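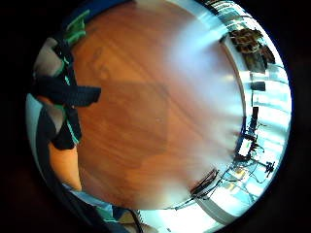
2019-01-29

Madder, third try. Goal same as before: get a red that is red and not brick, on the Flelten two-ply, and write down enough this time that it can be done again.

Starting goods: 300 g dry weight of Flelten, in six skeins, all from cone 3641. Tied each one in four places, loose figure eights. Last time the ties were too tight and we got white bands, see the hat. Scoured last night in plain dish soap, left to cool in the pot overnight, rinsed this morning. Rinse ran slightly yellow for the first two, then clear. There is still some spinning oil in that cone I think, skeins 5 and 6 sat on top of the water for a good minute before going under. Poked them down. Should have scoured those again, didn't.

Mordant: alum at 15 percent of dry weight, so 45 g, plus cream of tartar at 6, so 18 g. Dissolved seperately in hot water, then into the big pot. Brought up slow over an hour, held just under a simmer for another hour, heat off. Let the skeins cool in it until lunch. The recipe card on the shelf says 20 percent alum, that's for the old coarse yarn, please somebody cross it out or write "coarse only" on it.

Madder: 168 g of ground root, all that was left in the Tutesetti tub. That's 56 percent of the wool weight. Wanted more. Previous batch was at 100 percent but with the chopped root, and chopped gives up color a lot slower, so not a fair comparison anyway. Tied the powder in an old cotton pillowcase and soaked it first in warm water, poured that first soak off into a bucket. The first water carries most of the yellow and brown, or so the Tutesetti leaflet says. Bucket is definitely tea colored. Saved it, lid on, see below.

Water: the tap here is hard, which madder likes. Added a spoon of chalk anyway. Try 2 used rain water and came out orange as a traffic cone so I'm not arguing.

Temp log, madder pot, Welico probe clipped to the side:

start, 92 F, wool in
half hour, 118
1 hour, 136
1 hr 20, 149, turned burner down
1 hr 45, 158 (!!) burner off completely, lid off
2 hr, 151
2 hr 30, 144, burner back on lowest
3 hr, 146
3 hr 30, 145, off for good

So it crept up to 158 when I was on the phone. Limit we set ourselves was 150. Above about there the browns start coming out. Twenty minutes over, maybe a little more. Will know tomorrow. The Welico reads two degrees high against the glass thermometer in ice water, checked it again after, so call it 156. Still too hot.

Burner on the left is useless at low settings, goes from nothing to rolling. Use the right one. Writing this for the third time in this book.

Color at 3 hr 30, wet, under the window: skeins 1 to 4 close to each other, proper warm red. 5 and 6 lighter, and patchy near the ties. Oil. Told you.

Left everything in the pot overnight with the lid on. Do NOT take it out early to look.

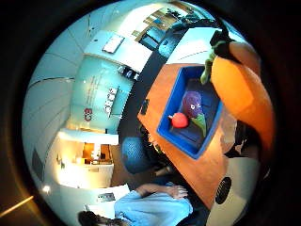

Dye and Fiber Workshop, Natural Color Group

Second half of the day, the indigo.

Vat is the one labeled Moon, the fructose one in the tall crock. It's been sitting cold for two weeks. Surface was dull blue-gray, no flower to speak of, liquid underneath a murky green when I dipped the jar. Should be clear amber going on yellow. So it's out of reduction, not dead. pH strip says 9.5ish, too low. Added lime, two level teaspoons slaked in a little hot water first, and a tablespoon of fructose. Warmed the crock in the water bath up to 115. Stirred in a circle, slow, no splashing, then let the whirlpool stop by itself and left it alone for an hour.

After the hour: pH 11, coppery skin starting, bubbles in the middle that hold. Jar sample green-yellow, not quite there. Gave it another hour, went and cleaned the scoop drawer. Second jar sample much better. Sediment settling well.

Test strips, cotton, all from the same sheet, soaked in water first:

A, one dip, three min: pale, sky, a bit streaky
B, two dips: fine
C, four dips: nice mid blue
D, six dips, ten min air between each: deep, and rubs off on the thumb. Too fast between dips? or sediment. Strip D hung lower than the others and I think the end was touching the bottom. There's gritty stuff on it.

Note for everyone, hang things off the dowel with the short hooks, the long ones put them in the sludge.

Didn't do wool in Moon. At pH 11 it eats the handle of the yarn, we ruined a whole skein in May that way. If anyone wants blue wool wait for it to come down some or make up a small hydros vat like before.

Volume: took 520 ml out over the day between jar samples and what the strips carried off, topped back up with warm water and a pinch of lime. Lid on, blanket around. Needs feeding again end of week.

Madder first water (the bucket). Threw in one leftover skein of mordanted wool from the previous batch, no heat, just to see. After two hours it is a soft tan with a pinkish side. Kind of like it? Leaving it till morning. If it's any good write down "first water, cold, overnight" in the card box and don't pour that stuff down the drain in future.

Light test. Pulled the cards off the south window. Six weeks up, top half of each covered in foil.
Weld: some fade, still yellow
Madder try 1: barely anything
Onion skin: more gone than I hoped, exposed half looks like dishwater
Black bean blue: gone. Gray. Stop using it for anything you plan to give away
Indigo, 4 dips: no change I can see
Red cabbage: why did we even put this up

New cards wanted for madder try 3, one from skein 1 and one from skein 5, so we can see if the lighter one loses more. Label on the BACK, the pencil on the front fades too and then it's a guessing game.

Stock. Madder ground: none. Madder chopped: half a bag. Alum plenty. Tartar getting low, maybe two more batches. Lime fine. Fructose one box. Strips for pH, last roll, and the end of it is damp so the reading is iffy. Tutesetti order to go in before the weekend, ask for the ground root again and check what they want for the bigger tub. The Flelten cone has enough left for one more full batch, after that a new cone and everything needs testing over again.

Tomorrow:
- madder skeins out, rinse till clear, one soap wash, dry in the shade
- compare dry to try 1 and 2, in daylight, on white paper
- afterbath on what's left in the pot? there's a lot of color in it still. Two small skeins, no new root
- scour 5 and 6 leftovers from the same cone properly, hotter, longer, and see if they sink
- fix lid handle on the big pot, screw is going
- feed Moon if it smells flat

Question I keep coming back to, is the chalk doing anything on top of our water or is it just habit. Next batch split it, half the pot with and half wihout, same root, same wool, same heat. Need two pots the same size for that, and the second enamel one has a chip on the rim where the iron shows. Iron would dull the red. Borrow one maybe.

Gloves: the medium box is empty again.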